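Learning a Schubert cycle at home, part three

2020-10-25 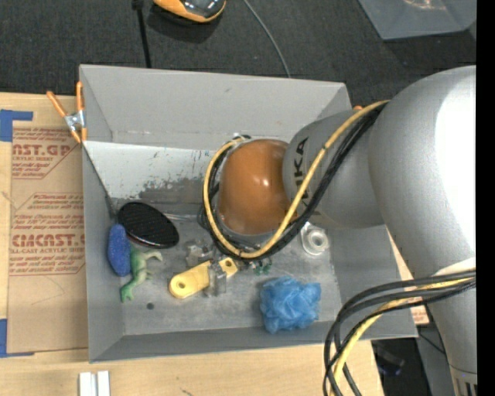 A KUKA arm over a grey bin.

I have been working on Winterreise since July, and I said I would write something when I reached the end of the first half. I got there last night. Twelve songs, sung straight through with the piano part coming out of a speaker, and then I went and had a piece of toast.

For anyone who hasn't read the earlier posts, I'm an amateur baritone. I sang in choirs for years, took lessons on and off, and have never been paid for any of it. With our choir not meeting this year I wanted something I could do alone in the back room, and a song cycle seemed like the right size of job.

My teacher is Raghavendra Subramaniam. We do the lessons by video, which is fine for words and rhythm and not much good for anything else. The sound lags, so he can't play for me. He records the accompaniments in advance and sends them over, and I sing to those. The trouble with a recording is that it won't wait. In "Der Lindenbaum" I want more time before the last verse than he has given me, and I have to either rush the breath or come in behind. We did three versions of that one before I stopped complaining.

I'm singing from the low voice edition. My copy is second-hand, from the music shop in Stutmont before it closed, and whoever had it first pencilled in breath marks all the way through. I started by rubbing them out and then stopped, as most of them were in sensible places. The one in the middle of "Wasserflut" I disagree with. It breaks the line right where the tune is climbing, and I'd sooner take a big breath early and get to the end of the phrase on what's left.

The German has been slower than the notes. I had a bit at school and can order dinner, but singing it is different. Raghavendra has me speak each poem aloud in rhythm before I'm allowed to sing it. I was sloppy about this for the first few songs and had to go back and fix my vowels in "Gute Nacht", by which time the wrong ones had settled in. My "ü" is still closer to "oo" when I'm tired. If you are starting out on this music, do the speaking first.

Range hasn't been a big problem. Stamina has. "Gute Nacht" alone is four verses at a walking pace, and if I sing it too fully there is nothing left by "Rückblick", which is fast and wordy and has almost nowhere to breathe. I now sing the opening song at what feels like half voice. Listening back to my recordings, it sounds better that way too. The colour is more even and the last verse, where it turns to major, comes across as quiet and not just worn out.

I practise for an hour after dinner, most nights. Neighbours haven't said anything. I keep a notebook with the bar numbers that went wrong, and the page for "Irrlicht" is the fullest. The drop to the low notes near the start is awkward, and I tend to arrive a little under the pitch and push. Going down lightly helps.

A few people asked which recordings I listen to. I've stopped for now. I knew one set very well from years of playing it in the car, and I found I was copying the singer's pauses, including ones that suit his lungs and not mine. I'll go back to it when I've finished.

Next is "Die Post", which at least has a bit of bounce to it, and then the long slow run to the end. I've read through "Der Leiermann" once at the piano with one finger. It's short and looks easy on the page. Raghavendra has told me to leave it alone until the new year, so I've put a paper clip over those pages.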